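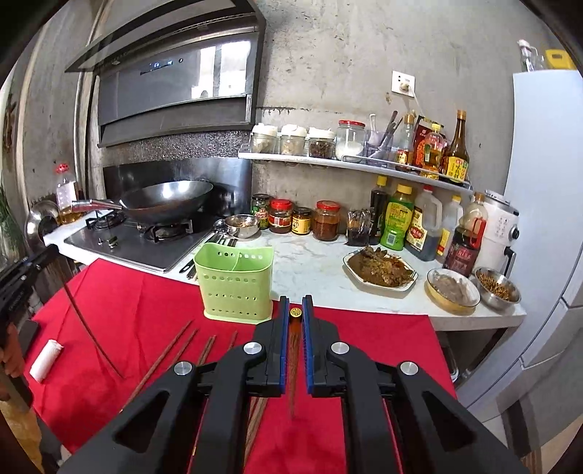
Brown chopsticks on a red cloth, hob and wok behind

Wooden chopsticks going rough and dull – can they be re-oiled?
Posted in Kitchen and Table

I have a set of wooden chopsticks that get used most evenings. The finish has gone dull at the eating ends and two of them feel furry when wet. They have never been in the dishwasher, but they do get left in the washing-up bowl. Can I sand and oil them, or is it time for new ones? I have a bottle of Tiedemann worktop oil left over from the kitchen but don't know if it is safe for this.
Hauke Rothe

Depends whether they are lacquered. If water beads on them there is still a coating, and oil won't soak in. If it is flaking at the tips I would replace them. If they are bare wood, sand with 400 grit along the grain, wipe, let them dry overnight, then rub in a little food-safe oil. Leave for 50 minutes and wipe off all the extra. Do a second coat the next day. Check the label on the worktop oil – it should say it is suitable for food contact once cured. If it doesn't say so, leave it in the cupboard. Don't use olive or sunflower oil, they go sticky and smell after a few weeks.
Stop soaking them as well. Wash, dry with a towel and stand them up somewhere airy. Any with cracks or black spots should go in the bin.
Rosemarie Ostermann

just buy new ones, they cost next to nothing. I got Rovska ones and they are fine. 100 grit is too coarse by the way, I tried it and ruined a pair
Timo Gerlach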